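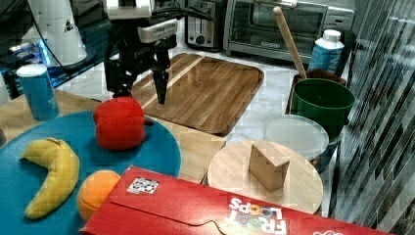

The Gorow Community Workshop has completed the first stage of Waaka, a member-built robotic arm intended for light handling tasks in the home, and has released the full build record to the public. The project was undertaken in the workshop's shared bays and kitchen by members working in their own time, with materials support from component supplier Calard. Development has now moved from the assembly bench to the countertop, where the two-fingered gripper is positioned over ordinary household goods and play food, including a toy capsicum, a banana and an orange on a teal-blue plate, with a toaster and other kitchen appliances standing along the back of the bench. The workshop considers this a necessary step for any machine that is expected to operate in a lived-in room.

Waaka began as a proposal put to the membership by the workshop's electronics group, which had previously concentrated on amateur radio equipment and the repair of small appliances. The proposal asked that the arm be capable of being assembled by a person with access to hand tools, a drill press and a modest 3D printer, and that every part be either purchasable by a private individual or able to be made in a shared workshop. Those conditions were adopted without change and have governed the design since.

A total of 40 members contributed to the first stage. Their combined effort, taken from the workshop's sign-in records, came to 1721 hours, covering mechanical design, printing, wiring, software and documentation. The greatest share of that time was spent on the wrist and the cable routing, both of which were redesigned after early versions restricted the movement of the final joint. The third arrangement of the wrist is the one now published. Builders who downloaded the preliminary drawings circulated to members in December are advised to discard them, as the mounting holes have moved and the earlier bracket will not fit.

"The workshop has always held that people should be able to understand and maintain the equipment they live with," the Gorow Community Workshop said in a statement. "Waaka applies that principle to a class of machine that most households have only seen from a distance. Members who had never soldered a connector before joining the project are now teaching others to do so."

The cost of parts for a single arm, excluding the host computer and the printer itself, was $2356 at the time of the final order. The published bill of materials lists each item separately, together with acceptable substitutes where these have been fitted and checked by members. Motors remain the largest expense. The workshop notes that prices for these items vary considerably between suppliers and that prospective builders should obtain current quotations before committing to a purchase.

Calard provided bearings, connectors and fasteners to the project at cost and has agreed to continue this arrangement through the second stage. Calard has no ownership of the design and did not take part in decisions concerning it. The company has advised that it will offer the small hardware as a packaged set, so that builders outside the workshop are not required to purchase full boxes of screws in seven different lengths.

The second stage will address grasping. Kitchen objects differ widely in shape, stiffness and surface finish, and the workshop intends to establish which of them the present fingers can hold dependably and which require a different fingertip. Play food has been adopted for much of this work, as it keeps its shape through repeated handling and can be replaced at little expense. Cereal boxes, plates, lids and small wooden blocks are also in use. Results will be recorded for each object and added to the build record, including attempts that were unsuccessful.

Safety requirements for the arm have been set out in a separate section of the documentation. A physical stop switch must be fitted within reach of the operator before the motors are powered for the first time, and the arm must not be left energised while unattended. Motor current is limited in software by default – builders are asked to leave this limit in place until calibration has been completed in full. The arm is not a certified appliance. It is not suitable for handling knives, hot cookware or food intended for consumption, and children should be supervised at all times in its vicinity.

The build record comprises drawings, printable part files, wiring diagrams, the control software and an assembly guide illustrated at each step. It is available without charge through the workshop's website and may be copied and modified, provided that changes are shared on the same terms. Printed copies of the assembly guide may be purchased at the front counter.

An assembly program for new builders will commence at the Gorow premises next term, with places for 12 participants in the first intake. Sessions will be held on Wednesday evenings from 6.30 pm. Participants will work in pairs and will need to have completed the workshop's general tool induction. A second group is being organised at Irnine, where the local makers' association has set aside bench space and storage for two arms. Enquiries regarding the Irnine program should be directed to that association.

About the Gorow Community Workshop

The Gorow Community Workshop is a member-funded, not-for-profit organisation providing shared access to woodworking, metalworking and electronics facilities. Membership is open to all adults, and junior membership is available to those accompanied by a parent or guardian.

Media enquiries: Communications Office, Gorow Community Workshop. Inspections of the Waaka arm may be arranged by appointment during staffed hours.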